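4. Setting up the laundry task

Right, this is the bit most people join the club for, so I'll try not to rush it. You should have done the wiring checks in section 3 by now, and both arms should wake up when you flick the switch. If one of them doesn't, go back. I spent a whole evening fiddling with Postilby settings once when all I'd done was leave a plug half in.

Before you start

Tie back long hair and take off lanyards. Keep your own hands out of the way whenever the arms are live, even if they look asleep. The stop button lives on the left of the keyboard and one person sits by it the whole time, no swapping halfway through a run.

4.1 Fill the bin

1. Use the clear bin and put it on the left side of the table, at a bit of an angle. It doesn't have to be the same angle every time (it's better if it isn't!).

2. Drop the clothes in one by one and let them land how they like. Please don't fold them. Mix up the colours, and put a pale one in somewhere, as pale cloth on our white table is what trips the software up most.

3. Leave the middle and right of the table clear.

Note: nothing with zips or buttons. We had a zip jam in a fingertip last July and it took ages to get out.

4.2 Load the program

4. Open Postilby and pick the task called Prikska. Yes, it's a silly name, and no, I can't remember who chose it.

5. Set the speed to 40. It goes up to 100, but leave that alone until you've had a good few clean runs.

6. Set the grip limit to 700. Any higher and you'll stretch the thinner cloths, any lower and they slide out.

4.3 Run the handover

7. Press Start and let the left arm go to the bin. It picks one item and lifts it, then the right arm comes across for the other end. You want the cloth held between the two grippers like this, with the right one pinching close to the end:

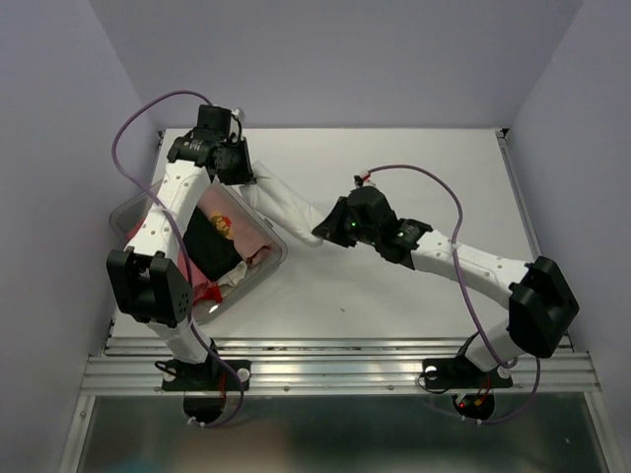

8. Press Hold and have a good look at the cloth. Creases are fine. If the right gripper has missed it altogether, press Back and let it have another go.

9. Check the purple cables on both arms while you're stopped. Each one should be sitting in its tie on the long white link, with enough slack to bend. If a cable is pulling tight, stop the run and sort it out with the power off.

Caution: never tug the cloth free by hand. Press Release first and wait for both grippers to open.

10. Press Carry on and let the arms finish, then write the run up in the Mészáros book (the big one by the door). Failed runs count too, so please write those down!

4.4 If it goes wrong

Two items come up together: press Back, then give the bin a gentle shake once the arms are parked.

The left arm keeps grabbing the bin: you've probably nudged it too near the edge of the table. Move it in and run the 2-minute calibration again.

Anything smells hot: stop button, power off, come and find me.

We need nearly 100 logged runs before the Trernel heat on 17th June, so if you've got a spare half hour after school, come and do a few.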